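Notebook, dye bench, March

Second run at the walnut hull brown. Last batch on the Millstead wool came out closer to grey than I wanted, so I went back to a longer soak and left the iron out altogether.

Hulls in rainwater overnight, simmered in the morning, strained twice through old curtain. Wool went in already wetted out. Held the pot at 80 and turned the skeins by hand every so often. Colour was well up by the time I stopped for lunch, left them to cool in the liquor until 4 pm.

Sample card for this run: 12 skeins, of which the last two are the coarse grey fleece from Tuststead. They took the dye unevenly near the ties. Ties need to be looser, I keep writing this down and then tying them tight.
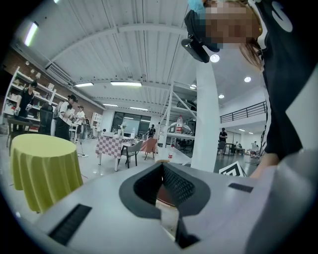 The alum-mordanted skeins are warmer than the plain ones but there isn't much in it. Not sure the alum earns its keep with walnut. I'll keep it for the onion skins and the weld, where it matters.

Rinse water ran brown for a long while. Went to six rinses and then a drop of wool wash. Skeins are on the rack by the back door, out of the sun.

Exhaust bath: kept it. Put one cotton tea towel in at 70 to see what was left. Pale fawn, nice colour, probably won't last in the wash. Light test strip is taped in the window with half of it under cardboard, check again when the clocks change.

Stock: alum is down to the small jar. Cendton had 16 kg of hulls listed but wants pickup only. Need more cotton tape for labels, and the big enamel pot has a chip on the rim, so keep it for walnut and nothing else.

Next: same recipe with iron at the end, one skein only, short dip.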